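Reading time: 19 minutes

Chapter 3
Seeing the Floor: Perception from the Wrist

In the previous chapter we treated the camera as a perfect instrument. It had a known position, it gave us a point in space for every pixel, and the planner believed everything it received. This chapter removes that comfort. We will work with a color camera that is fixed close to the gripper, and we will ask what the software can know from it, and how soon, while the arm is still moving.

The running example is a picking program called Pumari. Olga Montes wrote the first version of it for small objects that have fallen on the floor of a home: a pen, a coin, a child's sock. The task sounds easy, and in the laboratory it was easy. The laboratory floor was one flat gray color, so any region that was not gray could be taken as an object. The first segmentation module had 82 lines of code and it passed all its tests.

Then the same module was run in ordinary apartments, and the number of false objects became very large. Floors in homes have joints, stains, veins and shadows. They also have the legs of furniture, which enter the view from above and have no visible top. A module that looks for "not floor" will find all of these and will send each one to the grasp planner as a candidate.

There is a second difficulty, and students often forget it. The wrist camera sees its own fingers all the time. They are the nearest things in the view and usually the darkest, and their outline changes when the gripper opens or closes. If the software does not remove them correctly, it will plan to grasp itself. Oduor Bakilana reports that one early build of Pumari did exactly this for a full afternoon in August, closing the gripper and opening it again, each time with a high confidence score.

Consider what the module receives in one view over a marble floor. The fingers are open with nothing between them. The pale slabs have irregular shapes, so the grout lines run in many directions and a simple filter for a regular grid cannot cancel them. One slab has a large dark patch of veins, and near it two thin chair legs come down to gray rubber caps. A dark rounded thing stands on the floor just past the tip of the right finger, partly hidden by it, and from this view alone we cannot decide if it is a shoe or the foot of some furniture. The correct output for this view is an empty list of candidates, together with a request to look again from another side. 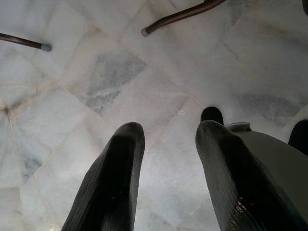 3.1 What this chapter covers

We begin with the self-mask, the set of pixels that belong to the gripper. Section 3.2 computes it from the joint values and a mesh of the fingers. Please note that a mask made only from dark color would be wrong in the view we have discussed, where the dark finger and the dark thing behind it are next to each other. Small bright reflections on a finger also break such a mask, and leave holes that look like separate objects.

Section 3.3 treats the floor as a texture to be learned. We use the Trostska set, which contains 4,000 labeled floor patches, and we train a small classifier that separates surface marks from things with height. Section 3.4 adds motion. When the wrist moves sideways, a vein stays in the plane of the floor and a rubber cap does not, and this difference can be measured with two views.

Section 3.5 explains how to say "I do not know" in a message that the planner can use. The message format is the one from Sistulach, introduced in Chapter 2.

Before you continue, make sure that you can run the calibration script from the end of the last chapter. An error of a few millimeters there will appear again in every exercise here.

Questions and corrections: write to the Mbwambo Press textbook desk. © Mbwambo Press. All rights reserved. Back to top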